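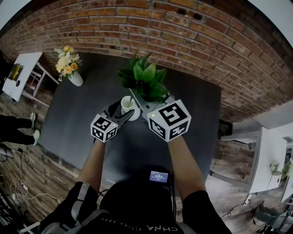
*Café table with cup and saucer, potted plant and flowers, against the brick wall.*

# Kemeys table settings

Notes and records for small café tables: what goes on them, where each thing sits, and how the table is cleared and laid again. The set covers one room, the front room at Kemeys, and the tables in it. It was put together by Ezequiel Campos and Emrys Humphreys.

Last updated: 2021-06-27

## What is in the set

There are 437 records. Each record is one table at one moment, with a photo and a short text file listing the items on it. The tables fall into 12 layouts, named after the main thing on the table:

- `cup-plant-flowers` — a cup on its saucer towards the middle, a leafy plant at the far edge, a vase of flowers to the left
- `cup-only`
- `two-cups`
- `plant-only`
- `flowers-centre`
- `bare`

The other layouts are variations on these and are listed in `layouts.csv`.

## The things on the tables

**Cup and saucer.** Small and white. The saucer goes down first and the cup goes on it. A stirrer may be left standing in the cup. If so, the record has `stirrer: yes`, and the stirrer is not listed as a separate item.

**Potted plant.** Green, with broad glossy leaves. It goes near the far edge so that the leaves don't hang over the cup. When wiping the table, move it by the base and not by the leaves.

**Flowers.** A white ceramic vase with a mixed bunch in pale yellow and cream, with peach roses and small white filler. The bunch was changed in the course of the work, so colours differ between records. Use the `flowers` field if this matters to you.

**Table.** Square, dark grey. Crumbs and rings show up on it, and we noted them under `marks` where we saw them.

**White side table.** Stands against the brick wall. It has thin legs and is used for things that don't belong on the café tables. Items on it are not listed.

## Clearing and laying

The order we settled on:

1. Cup and saucer off together.
2. Plant to the back corner.
3. Vase to the side table.
4. Wipe, front to back.
5. Vase, plant, saucer, cup.

Some early records from January follow a different order, with the vase moved before the cup. They have `order: old`. We left them in — there are 24 of them and they are fine for anything that doesn't depend on the sequence.

## Fields

| Field | Meaning |
|---|---|
| `layout` | one of the names in `layouts.csv` |
| `items` | everything on the table top |
| `stirrer` | yes, no or unclear |
| `flowers` | main colours of the bunch |
| `marks` | crumbs, rings, drips |
| `order` | new or old |
| `notes` | free text, often blank |

## Known problems

- Positions are given in words (`near`, `far`, `left`, `middle`), seen from the seat facing the wall. Emrys wrote some from the opposite seat. We corrected the ones we found.
- "Cup" and "mug" were both used at first. All are now `cup`, apart from the free text in `notes`.
- 11 records have no `marks` entry. Treat these as unknown and not as clean.
- The brick wall has chipped spots and dark holes in the mortar. One person took these for marks on the table in a small printed copy, so check the full-size photo.

## Using it

Free to use for teaching and for non-commercial work. Please name the set and both authors. Corrections are welcome — send the record name and the field that needs changing to Ezequiel, who keeps `layouts.csv`.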